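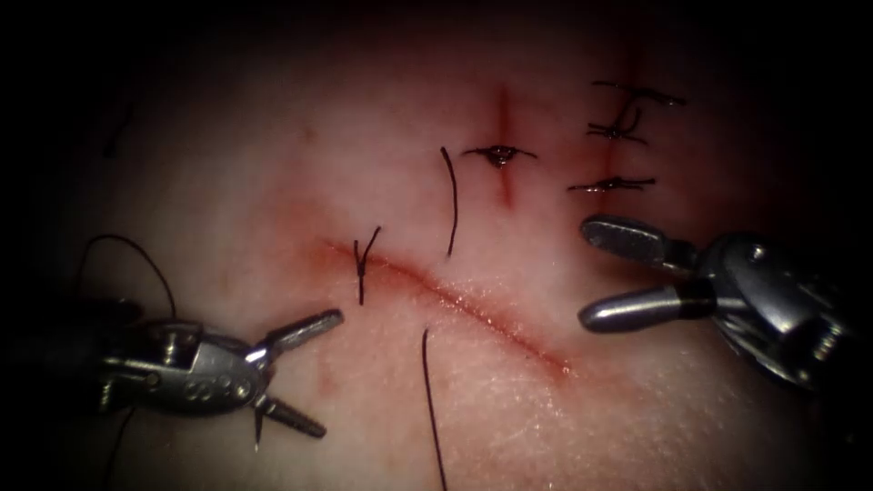 片山千晴认为，谈可吸收缝线的保质期，先谈温度就谈偏了，水汽才是第一位的变量。我把她这个意见转给埃德姆·巴瓦时，他正在Wudetti的材料室里核对一批留样的含水量。

“方向上我同意，”巴瓦说，“但水汽和温度在聚酯类缝线里拆不开。水解要有水，速率又跟着温度走。只报一个相对湿度，我没法判断这批线处于什么状态。”

Wudetti承接缝线和包装的老化检测，巴瓦在材料室负责可吸收缝线。他的日常工作有一大半与针和手术都没有关系，对象是铝箔袋的热封边。他解释说，聚乙醇酸一类的缝线编织完成后要经过真空干燥，随后在低湿环境中封袋。铝箔本身的水汽透过率极低，泄漏几乎都发生在封边。封边宽度不足、封口温度偏低、纤维屑夹在两层膜之间，这几种情况在外观检查时很难区分。

“染色渗透能查出贯通的通道，查不出慢渗，”他说，“慢渗要靠时间，或者靠称重。”

材料室的留样记录存放在名为Saltine的数据库里，目前收录267个批次。每个批次按月取样，测断裂强力、线径和含水量。断裂强力用打结状态下的数值，与直拉数值分列。巴瓦对后者的参考价值评价不高。

“直拉的曲线好看，离散小，”他说，“可是线在使用中总有结。结的位置受压，又受弯，降解后的脆化首先在那里表现出来。报告里如果只有直拉，我会退回去。”

我问到取样量。他说每个时间点每批取8根，这个数是与客户商定的折中值，再少则标准差没有意义，再多则留样撑不到有效期末。

加速老化是谈话中争议较多的部分。常见做法是提高箱温，再按温度每升高10摄氏度反应速率翻倍来折算实际时间。巴瓦不反对用它作初筛，但他指出，箱温一旦接近聚合物的玻璃化转变温度，分子链的活动状态就变了，折算关系随之失效。对共聚物缝线，这条界线比许多人预想的低。

“有人拿着高温箱的数据来问能不能标五年，”他说，“我说请把实时老化的数据也带来。没有实时数据，就先标短一些，等数据够了再延。”
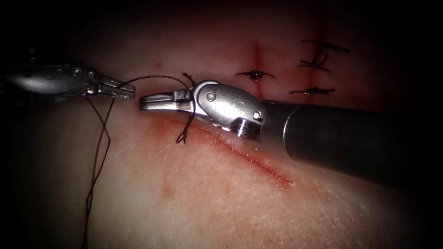

浅色组织垫上方的器械。

谈到医院端的储存，巴瓦的说法更具体。原箱未拆时，外盒和箱体能缓冲温度波动。拆散后放进敞开的货架格，缓冲就没有了。热封边怕反复弯折，把线袋竖着硬塞进窄格，折痕常常正好压在封边上。他建议平放，并且给货架格留出余量。

田村美津子在二月的一次讨论中提出，库房只记录每日最高和最低温度，不足以估算累积热暴露。巴瓦赞同这个看法。他手头有一套连续记录，来自一间中转库房，记录时长将近500小时，其中超出标签温度上限的时段都很短，多在下午。单看最高值，这间库房不合格；按累积量折算，对强力的影响小于测量误差。

“我不会因此说它合格，”他补充道，“标签写的是上限，超了就是超了。我只是说，处理偏差时要看积分，别只看峰值。”

袋子一旦打开，计时方式就完全不同。干燥状态的线暴露在室内空气中会很快吸湿，手感变软，强力在短时间内未必有变化。常有人问，开袋未用的线能否重新封装。巴瓦的答复是不能，无菌屏障已经中断，含水量也不再受控，补一道封边解决不了其中任何一项。

关于练习用线，他的要求要宽得多。过期的线可以用来练打结，前提是单独存放并作明显标识。他提醒带教的人注意一点：降解后的线容易在收紧时断开，学员会误以为自己用力过大，从而养成结打得过松的习惯。

我最后问他，下一步打算补哪一类数据。他说是封边剥离强度与慢渗之间的对应关系，现有样本集中在宽封边产品上，窄封边的留样还没有到第一个长期取样点。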